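Sorting out the play shop

I have been putting off the toy cupboard since June. The trouble is the play food. Everything else in there has a box of its own, but the food gets in everywhere: down the back of the train set, in the dressing-up bag, under the stairs. Last week I found a slice of pretend toast in my walking boot.

So one evening after tea I pulled the lot out and went through it. There were 38 pieces once I'd got to the bottom of the cupboard, which is more than I remember buying. Some came from the Panstead toy library when it closed down, some were birthday presents, and the older ones were my sister's and have been through two houses before ours.

The first job was washing. I did it all in the kitchen sink with warm water and a bit of washing-up liquid, then went round the stalks and leaves with an old toothbrush. Dust sits in those places and a cloth won't shift it. I left everything on a towel overnight. If a piece is hollow and has a hole in it anywhere, give it a squeeze and stand it hole side down, or you'll get a dribble of grey water a week later.

Next came the throwing out. A cracked egg went, and so did a bunch of grapes that had gone sticky and stayed sticky after two washes. I kept the fish, against my better judgement.

Then I had to decide how to group it. I tried going by colour, which looked nice and lasted until the next morning. I tried going by size and that was no use to anyone. In the end I went with how a greengrocer would do it, more or less. Fruit and veg go together in the plastic basket, bread and cakes in a tin, and tins and packets on the low shelf. The basket has slots in the sides, so the children can see what is in it without tipping it out.

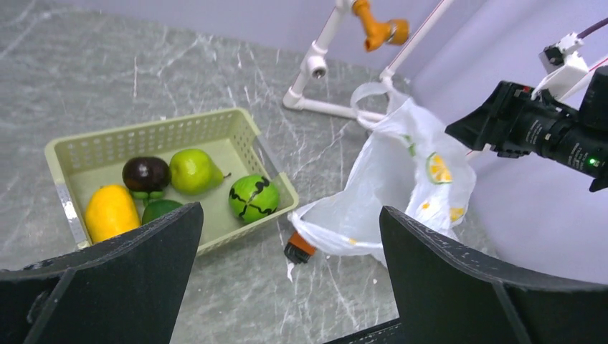

Aisling Ó Conaill wrote to me after my last post to say that I should stop sorting altogether. Her view is that children will mix the food up in 9 minutes flat and that one big tub does the same job. She also thinks most families have far too much of it, and that a handful of pieces at a time gets played with more than a cupboardful.

I don't agree about the tub, as we had one for years and the small things sank to the bottom and were never seen again. She is right about the handful, though. I now keep a few things out for the shop and put the rest away on top of the wardrobe, and swap them over when interest drops off. The watermelon has to stay out whatever happens. There were tears over it last time.

The eggplant question came up as well. We say aubergine in this house, but the youngest learnt the other word from a cartoon and won't be moved, so it is an eggplant when she runs the till and an aubergine when her brother does. The price is the same, three pence.

I still need a lid for the cake tin, and I haven't started on the train set.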